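Chapter 6
Settling In: How Small Towns Choose Their Shape

If you have ever driven into a country town you didn't know and found the main street without any help, you already understand more about settlement geography than you might think. You probably slowed down at the first row of houses, noticed the road getting wider, saw a pub or a post office on a corner and thought, well, this must be the middle. That little chain of guesses is what this chapter is about, and I hope that by the end of it you'll be making the same guesses with a bit more confidence (and perhaps annoying whoever is in the passenger seat).

We'll spend most of our time in Gremgate, a river town of 551 people at its last local count, with side trips to its neighbours, Feseck and Prantl. They sit within 19 kilometres of one another, they share a creek system and a high school, and they look nothing alike. Gremgate is long and thin, strung out beside the river like washing on a line. Feseck is a tidy grid. Prantl is harder to describe, and my students usually settle on "a blob", a perfectly good word until we get to the technical ones in Section 6.3.

Why should three towns so close together turn out so differently? Part of the answer lies in the ground itself. Gremgate had a flood plain on one side and a steep ridge on the other, so there was only ever a narrow shelf of dry land to build on. Feseck was surveyed before anyone lived there, and the surveyor had a ruler and a flat paddock to work with. Prantl grew up around a spring where several stock routes met, and people put their houses wherever the walk to water was shortest – with no thought at all, as far as the old plans show, for where a street might one day need to go.
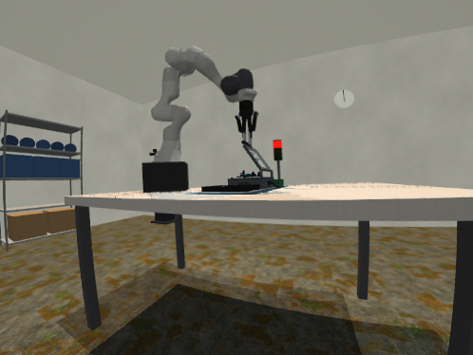 KEY TERMS FOR THIS CHAPTER

Linear settlement: a settlement that follows a line such as a road, river or ridge.
Nucleated settlement: a settlement whose buildings cluster around a central point.
Planned grid: a pattern of streets laid out at right angles, usually before building begins.
Site: the actual land a settlement stands on.
Situation: where a settlement lies in relation to everything around it.

6.1 Site and situation

Students mix these two up every year, so let's take them slowly. The site of Gremgate is its shelf of dry land. Its situation is its place on the road between the grazing country and the port at Bretance, 219 kilometres away. A town can have a dreadful site and a splendid situation, and plenty of people will put up with damp floors if the trade going past the front door is good enough.

The historian Marlies Aebischer spent several winters going through Gremgate's rate books, and she found that the blocks nearest the river crossing were worth the most even in the decades when they flooded most often. Shopkeepers simply raised their shelves and stayed put. We'll come back to her map of land values in Section 6.4, where you'll need your coloured pencils.

Before you read on, find a map of a town you know well and trace the main roads and any water. Leave the buildings off for now.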